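4.2 Speed of confirmation and later cooperation

The most exciting pattern in our data concerns timing. Of the 32 deputy mayors nominated in the Faluvero district councils during the study period, 28 were confirmed at the first hearing. We expected those quick votes to come from councils where the mayor's party held a safe majority. Many did, but a surprising share came from evenly split chambers, and that is where the story gets really interesting!

In the split chambers, members had usually met the nominee in private before the hearing. Gill and Brandes describe a similar habit in their work on the Beltow assembly, where the public session mostly records a deal already made. Our interviews fit their account wonderfully well. One former clerk in McKinnon told us that the hearing "was the easy part," and that the hard talks took place over the two weeks before it.
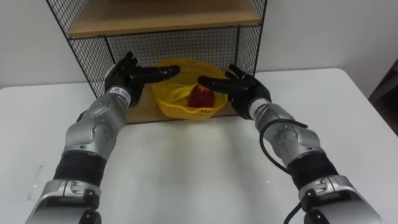
Figure 3

Does a fast confirmation lead to better working relations afterward? We think it does, at least for the first budget. Councils that confirmed at the first hearing passed that budget with fewer amendments, and the gap held up when we left out the largest districts. Vachon reads such gaps as a sign of weak oversight. We see his point, and we would love to test it with committee minutes, which we could get for only three councils.

The four delayed cases deserve a closer look of their own. Two involved disputes over residency, one was put off until September when the council lacked a quorum, and the last turned on a quarrel over who had the right to nominate. We take up that quarrel in Section 4.3.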